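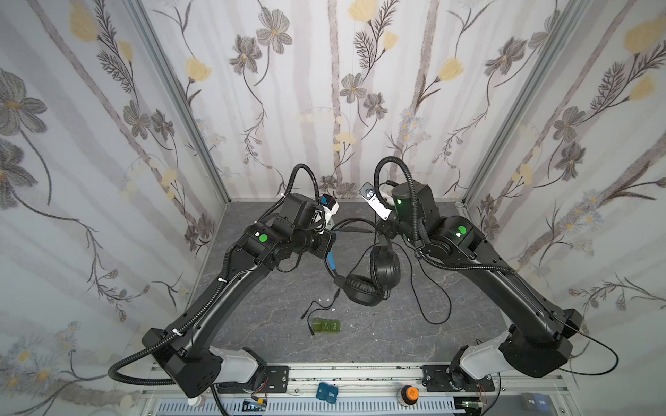
4.2 O cabo enrolado e a suposta economia de tempo

Os guias de arrumação doméstica repetem que um cabo enrolado se emaranha menos do que um cabo largado sobre a mesa. A afirmação é plausível, mas a prova que costuma acompanhá-la é fraca. O inquérito Gorwood, o mais citado nesta matéria, reuniu 1469 respostas e perguntou apenas se o participante «costumava ter nós» nos cabos dos auscultadores. Ficaram por registar o comprimento do cabo, a rigidez do revestimento e o modo de guardar. Quem enrola o cabo por hábito talvez também o manuseie com mais cuidado, e o inquérito não permite separar as duas coisas.

O protocolo Rikau procura corrigir a falha com 20 ciclos de guardar e retirar por modelo. Temos reservas. Os ciclos seguem-se sem pausa, enquanto em casa o cabo pode ficar dias na mesma posição – e é esse repouso que, segundo os defensores do método, lhe dá a forma. Além disso, a categoria «enrolado» abrange arranjos muito diferentes. Na Figura 2, o cabo verde-menta dá duas ou três voltas em torno dos auscultadores e por cima deles, e a ficha assenta sobre uma das conchas. Um avaliador pode classificar isto como enrolado; outro, com igual razão, como solto. O manual não traz critério de desempate.

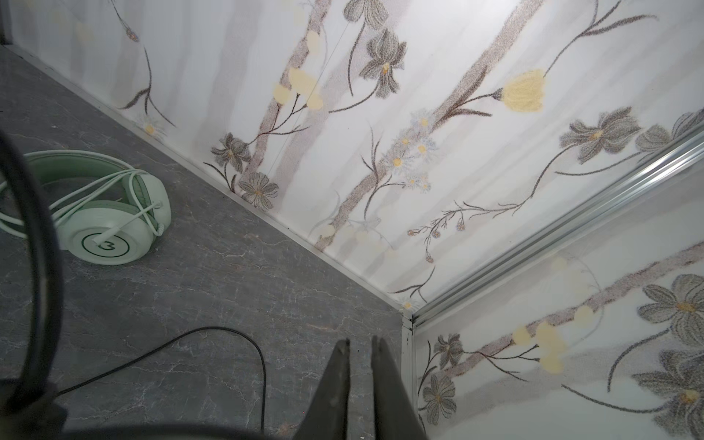 Enrolar o cabo à volta dos auscultadores evita os nós?

Os dados disponíveis não permitem afirmá-lo; falta uma comparação em que só varie o modo de guardar.

A série Mokgethi, com 3458 registos, parece mais sólida pelo tamanho, mas herda a mesma definição. Os 15 minutos semanais que o resumo promete poupar resultam de estimativas dos próprios participantes e não foram cronometrados. Até haver medição direta, tratamos o valor como opinião.

Artigos relacionados
Gavetas, caixas e ganchos: uma revisão crítica
Fichas e adaptadores no inventário Plusik
Superfícies de trabalho e objetos pequenos

Partilhas: 15 | Comentários: 0
Publicado em 16 de novembro de 2022 | Contacto | Voltar ao topo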